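Hi all,

Good news from the kitchen bench! The wrist view and the two outside views are finally talking to each other, and I have answers (well, partial answers) to the questions from earlier in the thread. One from each viewpoint:

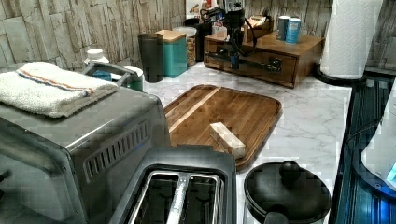
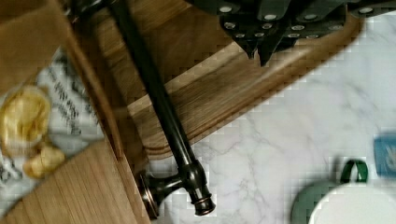
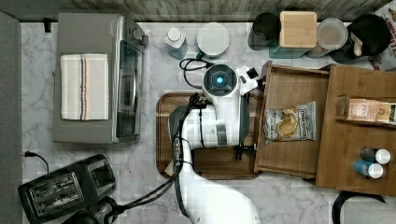
Oltdale, June

Wayne Sedgwick wrote:
> I've pulled the latest Fudine and I still can't get the wrist
> view to agree with the overhead one. The board edge lands in two
> different places. Is that my calibration or the planner's idea of
> where the counter is? Also, is anyone else seeing the grasp
> scorer fall in love with shiny things?
>
> Wayne

Wayne, yes to both, and I don't think you did anything wrong with the calibration.

The edge problem was a timestamp one. Fudine was pairing each wrist image with the arm pose from the moment the image arrived, when it should have used the pose from when the image was taken. On our setup that gap was 42 milliseconds. You'd never notice with the arm standing still, but on a fast approach the whole counter slides sideways in the map. I've moved the pairing into the driver, so everything downstream gets a matched image and pose and doesn't have to guess. The change is in the Arkidetti branch and I'd love it if someone with a different arm could try it.

The marble still needs some care. Those thin grey veins look a lot like object outlines to the edge finder, and at low angles it will happily propose a grasp on a bit of counter. I've added a height check — anything that doesn't rise above the fitted plane gets dropped before scoring. Please don't set the threshold too high or you'll lose flat things lying on the wood.

Now the shiny things. The dark rod across the cutting board in the second picture is my new favourite test piece. It's glossy and nearly black, so the depth readings along it come back full of holes, and the T-shaped fitting at the end gives the scorer a nice fat blob to aim for. Out of 308 replayed approaches, the old scorer picked the fitting in 226. The new one fills the holes along the long axis before it scores anything, and in replay it prefers the bar itself most of the time. I haven't finished the live runs, so treat that as promising and no more than that.

The open drawer in the third one is a separate headache. The planner's collision model stores the cabinet as one solid box, so a pulled-out drawer is either invisible or a wall, depending on which map you load. Ruotsalainen has a joint type for sliding parts and I've started borrowing it. It's about half done and a bit ugly, but the drawer now has its own frame and the planner can be told how far out it is. Working that out from the camera comes next!

Two small things before you pull:

The config key wrist_delay is gone. If it's still in your file you'll get a warning at startup and the value will be ignored.

Replay now runs at 70 per cent speed by default so the viewer can keep up on older laptops. Pass the full-speed flag if you want it back the way it was.

Wayne, could you send me one of your logs where the board edge splits? A short one is fine, as long as it has a fast approach in it. I'd like to make sure we're chasing the same bug. And if anybody has opinions on how drawers should be named in the map, speak up now while it's still easy to change.

Cheers,
Zuweira Atinga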